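Notes from the round table

It's June already, which means I've been at Hudus for long enough to stop getting lost on the way to the kettle, and the newsletter people have asked me to write something about what our little corner does all day. So here goes. I'm afraid it is mostly about picking things up and putting them down again.

Those of you who get this newsletter for the warehouse news will know Jelari as the sorting project. My bit of it comes before any sorting. Before the robot can tidy anything away, somebody has to show it how tidying is done, and we do that by hand. Somebody puts on a glove with sensors in it, sits down at a table and moves things about, over and over, and the glove writes down what the fingers and the wrist were up to while a fixed camera watches the same thing from outside. Then the two get matched up. That's one demonstration. We have 3,736 of them on the Jelari drive as I type this, and I would guess I've watched more of them than is good for me!

I started on the remote side, in fact. Last year we did everything with the pair of controllers, sat in front of a screen, driving the arm as if it were one of those grabber machines at the seaside. It's good fun for the first hour. The trouble is that you can't feel anything, so you get slow and careful, and the robot learns to be slow and careful too. I had a recording where I spent the best part of a minute lining up on a sponge. A sponge! You could have dropped a brick on it from any direction and it would have been fine.

With the glove, people go back to moving like people. They reach, they pinch, they let go a bit early and the thing rolls. All of that gets kept. We did 520 of the remote ones before we switched over, and they're still in the set (they're useful for the awkward angles), but everything new on soft objects is glove work.

Soft objects are where my head has been lately. Boxes and tins are easy in the sense that they stay the same shape when you squeeze them. A plush toy doesn't. It squashes, it leans over, it has bits that stick out, and where you grab it changes what it looks like when you lift it. Grab a stuffed vegetable by the stalk and you've got one problem, grab it by the fluffy end and you've got quite another. So the current list has a lot of silly-looking things on it, and the job is more or less "put the toys in the bin" with as many variations as we can dream up. 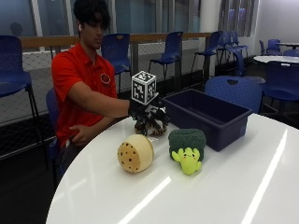
At the table with the glove on. The broccoli is the popular one.

The cube on the wrist gets more questions than anything else when I show people round. It's covered in black and white squares, and the camera uses those to work out where the wrist is and which way it's turned. The fingers look after themselves, more or less, because of the sensors, but without the cube we'd have a hand that knows perfectly well it's pinching something and hasn't a clue where in the room it is. The one thing I nag everybody about is keeping it in view. If you roll your wrist too far over, the squares go out of sight and we get a gap in the track. Short gaps can be patched. Long ones go in the reject folder and you have to do it again, and people get a bit cross with me.

My other nag is about resetting. When you've done the same movement thirty times you start putting the toys back in exactly the same spots, without meaning to, and then the robot learns that muffins live in one particular place and is lost when they don't. So between goes I ask for a proper shuffle. Turn one over, put two of them touching, lay something on its side, swing the bin round so it isn't square to anybody. I used to have a printed sheet with positions on it and it was dreadful, everyone just followed the sheet. Now I say "make a mess" and that works far better.

Shiny tables are a pain, by the way. The overhead lights bounce off a white top and leave long bright streaks, and in the early batches our tracking had a real tendency to go wandering off after one of them. We talked about buying matt cloths. In the end we decided to leave the tops as they are, on the grounds that the places where Jelari is meant to end up will have shiny tables and bad lighting too, and I've come round to it, though I did sulk for a bit. The Damgaard software copes with glare much better since the spring update, and that's helped my mood.

How's it going, then? Fairly well. Of the glove recordings so far, 2,451 have been checked and labelled, and I'm working through the rest with a large mug and the radio on. We trained on a first batch last month and ran it on the arm with 5 toys it had been shown and one it hadn't. The ones it knew went in the bin nicely enough. The new one it picked up, held over the edge of the bin for what felt like a week, and then put back on the table, very gently, where it had found it. I've looked through the recordings to see where it could have got that from, and I think it was me. There's a run from one afternoon where I kept changing my mind.

Next up is two-handed work, which needs a second glove (on order from Durkix, and yes, I have chased them). I'd like to get on to bags after that, and maybe folding, though folding frightens me slightly. If you're in the building and fancy an hour with the glove, come and find me after the morning stand-up, at half past ten or so. You don't need to know anything about robots. Short sleeves are best, as long cuffs tend to ride up over the strap, and if you've got a soft toy at home that's a peculiar shape and you can spare it for a few weeks, bring that along as well. We're very short of anything with long legs.

Hudus newsletter | Contact us | Unsubscribe | © Hudus, all rights reserved | Back to top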